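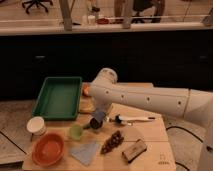
Robot arm over a tabletop of household objects, with a small blue block under the gripper

Garar Rural Water Scheme

The Garar Rural Water Scheme is a piped water supply serving the upper Garar valley and the farm settlements below it. It draws from two springs and a borehole, and is run by the Garar District Water Office. Population served at the last district count: 3,062. Before the scheme most households carried water from the river or bought it by the drum from traders in Owusu, the nearest market town.

The scheme is best known locally for the long dispute over the Grellgate line, a branch main that was promised in two election campaigns and built in neither term.

Background

The upper valley is steep and thinly settled. Houses are strung along the ridge road, with a few clusters lower down near the old sawmill. Rain is heavy for half the year but the ridge soil holds little of it, and shallow wells dug by families tended to go dry by February. A school well at Grellgate was the only year-round source on the east side for a long time. It was hand pumped and often out of order.

Requests for a piped supply go back to the first elected district council. Early petitions asked only for storage tanks and roof gutters. The council handed out tanks in small batches, usually before a vote, and the practice drew complaints from settlements that were left off the lists. Endang Pelupessy, then the district engineer, wrote a short report arguing that the money spent on tanks would have paid for an intake and a gravity main. The report was tabled but not debated. It was later reprinted in full by the Owusu weekly paper and is still quoted in council meetings.

Construction

Work began after Nkrumah Frimpong won the valley seat on a promise of taps in every settlement. The first stage covered the upper spring intake, a concrete settling tank and the main down the ridge road as far as the clinic. Pipe was laid mostly by hand, as the road was too narrow for the contractors excavator. Residents along the route gave a strip of land without payment, and in return were connected free.

The contractor, Vovier, finished the first stage a season behind schedule. Delays were put down to rock on the upper section and a late pipe delivery. The company was fined under the contract, then had part of the fine returned after an appeal.

Second stage: lower spring, booster pump, and branches to the sawmill cluster and the south farms. The borehole was added last, as a dry season reserve. It is 29 meters deep and yields hard water, which is mixed with spring water before it goes into the main.

System

Intakes – upper spring, lower spring, borehole.

Treatment – settling tank, sand filter, chlorine dosing by drip. Dosing is checked each morning by the duty attendant. Test results are posted at the district office and at the clinic.

Distribution – gravity from the upper spring, pumped from the lower. Most homes have a yard tap. Settlements past the end of the mains use shared standpipes, which are kept locked at night.

Metering was brought in after the second stage. Before that, households paid a flat monthly charge. The change was unpopular with larger families and with people who kept livestock, and a group of pig farmers on the south side refused meters for most of a year. A lower rate for the first block of use was agreed, and the refusals ended. At the last annual return there were 1,977 metered connections in the district register, a figure that includes shops, the clinic, farm buildings and vacant plots with a paid-up tap.

The Grellgate line

Grellgate lies across the side valley from the main and sits higher than the lower spring, so a branch needs its own pump. The original plan left it out on cost. Frimpong told a public meeting there that the line would follow within his term. It did not. His opponent Gifty Nyarko made the same promise at the next election, won the seat, and was unable to get the money through the state budget.

Residents began holding a weekly protest outside the district office, on Mondays, when the council sat. They brought their empty containers and left them on the steps. The council moved its sitting indoors to the rear hall but did not change the day. The protest went on through one dry season and was called off when a water truck was assigned to the settlement.

Truck deliveries were irregular. The access road washes out in heavy rain and the truck was shared with the fire service. Akua Frimpong, head of the Grellgate school and a cousin of the former member, kept a log of missed deliveries and read it out at a council sitting. The log was entered in the minutes. It is generaly credited with getting the line put back on the works program, though Nyarko's office said the decision had already been made.

The branch was finally funded from a state rural works grant. It has a small pump house at the bottom of the side valley and a tank above the school. Neither Frimpong nor Nyarko held the seat when it opened. Both attended.

Administration

The Water Office has a manager, a billing clerk, and attendants paid by the district. Þórey Hallgrímsson, a hydrologist who came to the district on a two year contract and stayed on, managed it during the metering change and drew up the leak reporting rules still in use. Under these, a resident who reports a leak at the street side of the meter pays nothing for the repair. Leaks on the house side are the owners cost.

Complaints go first to the office, then to the member's service center in Owusu. Households facing a dry tap for more than two days can ask for a truck delivery. The request has to be made by the settlement head, in writing or by phone. In practice phone only.

Criticism

Main complaints over the years: low pressure at the end of the south branch, brown water after storms, and billing errors. The brown water was traced to the upper intake, where the screen had been set too low in the stream bed. Screen was raised. Complaints dropped but have not stopped, and the office advises people to run the tap for a few minutes after heavy rain.

The district auditor also questioned the use of scheme funds for road repair. The council replied that the road carried the main, so fixing one protected the other. The auditor accepted this for the ridge road and rejected it for the market road in Owusu, which has no pipe under it. The money for the second was paid back over two budgets.

Pig farmers on the south side still pay the higher block rate for most of their use. A separate farm tariff has been proposed several times. No vote has been taken on it.

See also

Owusu market road
Garar District Council
Grellgate school well
Vovier contract appeal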